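The Great Fold: a weekend with the linen closet in Plodcombe

Posted 2024-10-02 in House Stuff

Okay, so a few of you asked to see how the linen closet project ended up, and I promised I'd put up a page with pictures and notes. It's mostly notes! I got carried away with the notes. If you're new, we've been in the Plodcombe house since March, and the upstairs closet has been my nemesis the whole time. It's deep and narrow, the shelves are set too far apart, and whatever you want is at the bottom of a pile that falls on you.

The goal was simple enough: get every piece of cloth in the house onto a bed, decide whether it stays, fold it so it sits flat, and put it back in a way that a guest could figure out without yelling down the stairs. Table linens too, and the odd lengths of fabric I keep buying because they're pretty.

I started in the back bedroom because it has the biggest bed and the best light in the morning. My rule was one thing at a time on the bed, folded and moved off before the next one came out of the bag. I broke that rule constantly on the first day (there was a heap by the door up to my knee) and then got strict about it on the second, and the second day went so much faster.

My folding method comes from Elínborg Arnardóttir, my neighbor back when I lived in Flanham. She ran the rentals over the bakery there and could turn over a whole apartment's worth of bedding while telling you a long story about her sister. She folds in half, in half again, then smooths from the middle out with the flat of her hand before doing anything else. The smoothing is the part I always skipped. Air gets stuck between the layers, you fold it in, and your nice flat stack grows like bread dough. 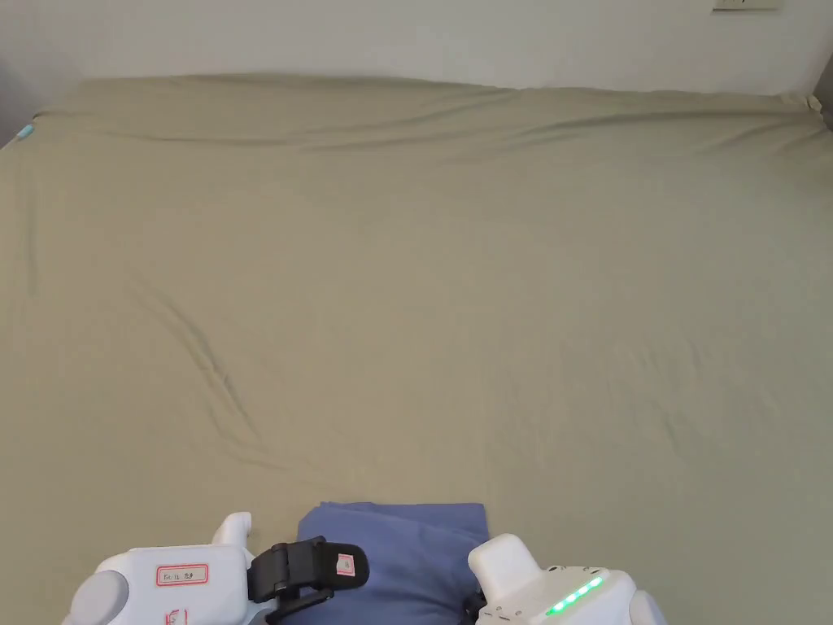 Blues are their own shelf now, and I'm very happy about it. I used to sort by size, which made sense in my head and to no other living person, so I switched to color for anything smaller than a sheet. It's so much easier to send somebody upstairs for "a blue one" than for "a medium one." The shade I love best is that slatey, almost periwinkle blue, and doesn't it look good against the olive-beige sheet? I hadn't planned on putting those two together, but now I want to do the whole back bedroom that way. You'll notice the layers don't quite meet at the upper left, and I can live with that. The upper right corner is nice and square, so I'd turn the bundle to put that one facing out on the shelf, and who's going to check the others?

A word about the olive sheet color, while I'm on it. I know a lot of people want white bedding and only white bedding, and it does look wonderful in a hotel. At home I find it a bit bossy. Olive is forgiving, it's calm next to a pale wall, and it makes a great background for sorting because nearly every other color stands out on it. I tried sorting on a busy flowered quilt once and lost a green napkin for most of an afternoon.

What stayed and what went

I had 41 pieces in the end, counting table linens but leaving out bath towels, which live downstairs and have their own problems. Of those, 11 went into the bag for the swap table. Mostly they were single pillowcases with no partner, plus a fitted sheet for a bed size we don't own anymore. Two went straight to rags. I was sad about one of those -- it was a striped tea towel I'd had since my first apartment, and it was more hole than towel.

I kept every single thing from Jallik. It's a tiny shop near my aunt's place that sells short lengths of woven cotton, and I can't walk past it. None of them are hemmed. I keep saying I'll hem them. They make lovely covers for bread, or for a side table, or for hiding the printer when people come over.

Shelf by shelf

Top shelf: spare blankets and the big winter comforter. Heavy stuff should go lower down, I know, but I'm tall and the bottom shelf gets damp from the outside wall.

Second shelf: sheets, in sets, with each set tucked into one of its own pillowcases. Everybody on the internet already does this and I finally gave in. It works!

Third shelf: the color shelf. Blues on the left, then greens and the olive family, then a very small and lonely stack of yellows. I'd like more yellow. If you have a line on good mustard-colored napkins, please write to me.

Bottom shelf: a Lashari basket with the lid on, for things that need mending. The basket was the one thing I bought new for this whole project, and I went back and forth on it for weeks because it wasn't cheap. The lid fits properly, though, and the handles don't scratch the paint when you slide it out.

A few things I'd do differently

I'd wash the whole closet's contents a week ahead and not the night before. I had things draped over every door in the house and Rizwan couldn't find the bathroom light switch under a tablecloth.

I'd also wait on the shelf labels. I wrote them all out on the first night, very proud, in my best handwriting, and then changed my mind about the order and had to peel off the lot. The glue left little gray rectangles. White vinegar got most of it, and the rest is behind the blankets.

And I'd raise the bed! My back was done for by the second afternoon. Elínborg used to fold at a tall table and now I see why. Next time I'm going to drag everything down to the kitchen counter, which is the right height for me, and just put a clean sheet over it first.

From the comments

Rizwan Khattak: For the record, I did find the light switch. It took a while. The closet looks great and I have only put one thing back in the wrong place so far.

Me: Two things. The green napkin was in with the blues.

Rizwan Khattak: That napkin is teal.

Me: We're going to need a ruling on teal. Also, to the reader who wrote in asking about moths -- yes, I use cedar blocks, and I sand them lightly when the smell fades. I haven't tried lavender bags because I sneeze. If you swear by something else, leave it below and I'll try it when I get to the coat closet, which is next, and which currently has a tent in it.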